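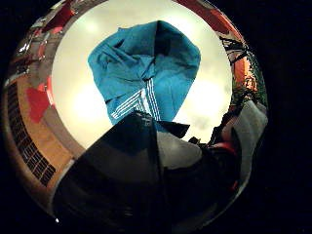

Smooth synthetic sportswear is the least cooperative category in the Farnport clothing store, and it takes up more handling time per item than cotton or wool. The fabric slides over itself, holds very little shape and bunches as soon as it is lifted from one point. The turquoise-blue piece with the thin white parallel stripes is typical: picked up in a single grip, it gathers to a peak at the top, narrows towards the bottom and gives no clue to where the collar or cuffs are. The stripes are the most useful landmark on a garment in that state, as trim normally follows a sleeve or a seam and can be traced by hand to an edge.

By Kirsty Hinds
May
Comments (2) | Shares 359

This page covers the sorting and folding of lightweight sports garments for the spring intake. The intake came to 923 items, of which 642 were synthetic. Cotton tops and knitwear went through on the usual method and are left out. The notes are for anyone working the long table at Farnport or repeating the job at the Gresidow store, where the shelves are shallower.

Finding the orientation

Start from the trim. Run the stripe between finger and thumb until it meets a cuff, a hem or the collar. If it stops at a seam, cross the seam and carry on in the same direction. On plain garments use the zip, or failing that the care label, which on most of our stock is in the left side seam.

Do not shake a garment that is still bunched. One sleeve tends to turn inside the other, and it then has to be pulled through by the cuff. Hold it by the shoulder seams first, then give it one short shake downwards.

Creases

Deep folds show as darker bands on shiny fabric and look worse than they are. Hang the garment overnight before deciding on steam. Of the pieces hung this spring, almost all were flat enough to fold by morning. The remainder went under the Stamell steamer on the lowest setting, held a hand's width off the cloth. Printed logos were steamed from the inside only.

Folding

The fold we use is the one in the old Sekiguchi handout, with one change.

1. Close the zip to the top and lay the garment face down.
2. Smooth from the collar towards the hem with the flat of the hand.
3. Fold each side in to the middle, with the sleeve laid straight down along the body.
4. Turn the hem up by a third, then fold again to the collar.
5. Turn over and press once.

The change is at step 3. The handout crosses the sleeves over the back, which makes a lump under the collar on slippery fabric and tips the stack. Straight sleeves give a slightly longer packet that still fits the Farnport shelf. At Gresidow the hem has to be turned up by half.

Stacking

Stacks of synthetic items slide at a lower height than cotton ones. Alternate the collar end left and right, and put a cotton item at the bottom where one is to hand. Tops with a raised print go at the top of the stack, print upwards. Hangers are kept for lined jackets and anything with a stiff hood.

Sizes are written on the shelf tag and not on the packet. Items with a missing size label are measured flat, armpit to armpit, and tagged with the figure in centimetres.

Comments (2)

Does the straight sleeve fold work for children's sizes? Ours come out too narrow to stack.

Kirsty Hinds: Below age nine, fold in half lengthways and leave out step 3.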